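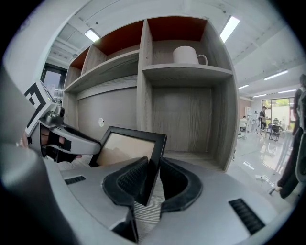 Startseite Fußball Regeln Rätsel Mitmachen

Abseits – endlich verstanden!

von Nisha Katiyar, 14. Januar 2025

Kennt ihr das? Der Ball zappelt im Netz, alle jubeln, und dann hebt jemand am Spielfeldrand die Fahne. Kein Tor, Abseits! Viele Erwachsene geraten beim Erklären ins Stottern. Dabei ist die Regel richtig spannend, und ihr könnt sie bald selbst erklären.

Stellt euch vor, Manju spielt beim FC Pilham im Sturm. Ihr Mitspieler Vernon hat den Ball und will ihn ihr nach vorne passen. Entscheidend ist der Moment, in dem er den Ball spielt. Steht Manju genau dann in der gegnerischen Hälfte, und ist sie näher an der Torlinie als der Ball und auch näher als der vorletzte Gegenspieler? Dann ist sie im Abseits. 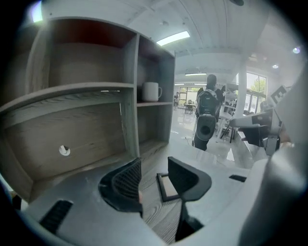

Warum der vorletzte? Weil der letzte meistens der Torwart ist. Manju braucht also zwei Gegner, die mindestens so nah an der Torlinie sind wie sie. Gleiche Höhe ist erlaubt! Arme und Hände zählen übrigens nicht mit, der Kopf und die Füße aber schon.

Und jetzt kommt das Tolle: Nach dem Pass darf Manju lossausen, so schnell sie kann. Wenn sie den Ball später ganz allein vor dem Tor bekommt, ist das völlig in Ordnung – sie ist ja erst gestartet, als der Ball schon unterwegs war.

Wann gibt es kein Abseits?

Direkt nach einem Einwurf, einem Eckstoß oder einem Abstoß. Und wer bloß im Abseits steht und gar nicht ins Spiel eingreift, wird auch nicht bestraft.

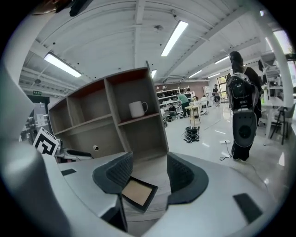
Probiert es doch mal zu Hause aus! Nehmt sieben Spielfiguren und eine Murmel, malt ein Feld auf Papier und stellt verschiedene Szenen nach. Eine Person schiebt die Murmel, die anderen rufen ganz schnell »Abseits!« oder »Weiter!«. Das wird schwieriger, als man denkt, und macht riesigen Spaß!

Das könnte dich auch interessieren
Was macht eigentlich ein Libero?
Gelb oder Rot? Die Karten im Fußball
So läuft ein Elfmeterschießen ab
Zu Besuch beim Kinderturnier in Clastcombe

Diese Seite verwendet Cookies. Frag bitte deine Eltern, bevor du auf »Einverstanden« klickst.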